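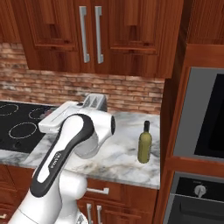
You've got to hold the oil in your mouth longer than feels polite, came the advice from down the far end of the tasting bench, and then breathe in hard through your teeth and wait for the cough. I did as I was told. The cough arrived a good few seconds later, right at the back of the throat, along with green tomato, cut grass and something close to artichoke. I have been cooking with olive oil my whole adult life and I'd never tasted one properly until that morning!

The shed belongs to Cekside, a grove and small press at the end of a gravel road, with 300 trees on the home block and another paddock leased from over the fence. I went for a day and stayed for two. Harvest at a small press has a rhythm that's hard to walk away from: the bins come in, the leaves get blown off, the fruit goes through the wash, and then the whole building fills with a smell so green you can almost chew it.

Most of us were raised on the idea that olive oil is a pantry staple that sits quietly beside the stove and lasts forever. Growers wince when they hear it. Oil is pressed fruit, and it behaves like fruit juice. It's at its liveliest in the weeks after pressing and it fades from there, slowly if you look after it and very quickly if you leave it in the sun on a windowsill (guilty, for years). Light, heat and air all wear it down, so dark glass or a tin helps, and so does a smaller bottle that you'll finish while it's still singing.

**Early fruit, late fruit**

The big argument in the shed, and it's a friendly one, is about when to pick. Elari, the first label I tasted, is made from fruit taken while it's still mostly green. The trees give up far less oil at that stage, and the flavour is all pepper and bitterness, the good kind, like rocket or radicchio. Cudard comes off the same hillside weeks later, when the olives have turned purple and gone soft. It's round and buttery, with a bit of ripe banana if you go looking for it, and almost no cough at all.

I'd walked in assuming the fierce one was "better", and plenty of judges do love a peppery oil. But then lunch came out. The Elari was brilliant on white beans and on a charred steak, where it cut straight through the fat. On a piece of steamed fish it flattened everything in its path, and the Cudard, which I'd written off as a bit sleepy, was just gorgeous. I now keep both at home, and I've become quite annoying about it.

**Learning to taste at home**

You don't need the little blue glasses the professionals use, though they're lovely things. A small tumbler will do. Pour in a tablespoon, cup it in one hand, cover it with the other and warm it for a minute or so. Smell first. Fresh oil smells of plants: leaves, herbs, nuts, apple, tomato vine. Tired oil smells of crayons or old walnuts, and once you've picked up that crayon note you'll find it in half the kitchens you visit. Then sip, slurp and swallow. Slices of green apple between oils will clear your mouth nicely, and plain water is fine too.

Colour, by the way, tells you very little. I tried a pale gold oil that nearly took my head off and a deep green one as mild as milk.

What you want on the label is a harvest date. A best-before date can be set generously, and it won't tell you when the fruit left the tree. Abou Zeid, the deli where I buy most of my groceries, has started writing the harvest month on a card in front of each tin, and I've noticed people stopping to read them. They'll let you taste before you buy as well, with a heel of bread if you ask.

**And please, cook with it**

The other thing I'd love to see gone is the worry about heat. A decent extra virgin is perfectly happy in a frying pan at ordinary home temperatures. Fry your eggs in it until the edges go lacy. Roast your pumpkin in it. Make a cake with it, an orange one, using the mild late-season oil, and leave it overnight under a tea towel so the crumb turns damp and fragrant.

Cekside sells its new oil from the shed door in 8 litre tins while it lasts, and in bottles for those of us with smaller cupboards. Bring a box for the back seat, because the road in is rough, and ask whether the press is running. If it is, they'll usually find you a bit of toast to hold under the spout.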